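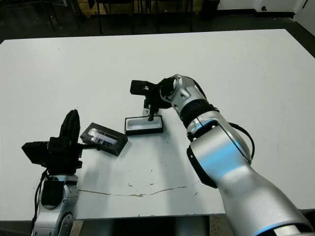

Thursday, adhesive notebook, March batch

Started 8:15. Lap shear coupons from the Fikska resin, cured at room temperature for 14 days, pulled today with Umut C. Grip distance same as last time. Loading rate same as last time, see the page with the coffee ring.

First set went fine. Best coupon let go at 1,226 N, and the rest of that set were all over 1,000 N. Failure mostly in the glue line, with one patch of bare metal near the edge on the third coupon. I think I rushed the solvent wipe on that one. Marked it and kept it in the set anyway.

Second set used the Zumusley primer. Lower than the first, and I don't understand why. Tülin says the primer needs 30 minutes to flash off and we gave it maybe half that. The data sheet is vague. She will ask the supplier. Until then no more primed coupons, please. 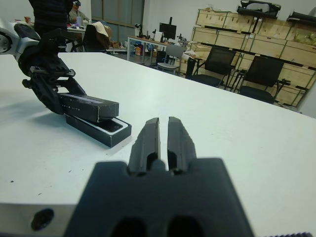

Spacer beads: the new jar is coarser than the old one. Glue line on the second set measured thicker at both ends, so that could be part of it too. Two things changed at once, my fault. Puspita has what's left of the old jar and will sieve the new one before we mix again.

Resin pot life was short this morning. Mixed cup got warm and stringy before I had finished the last pair. Smaller cups next time, one set per cup.

Umut Ateş wants the broken halves for the microscope. They are in the drawer under the scale, bagged by set. Don't touch the fracture faces.

To do:
Repeat second set, old beads, full flash time
Order wipes
Ask İlker whether the Yazıcı load cell is due for calibration or was done already, sticker is unreadable
Move the cure log out of my notebook and onto the shared sheet

Stopped 4:40, third set clamped and curing on the back shelf.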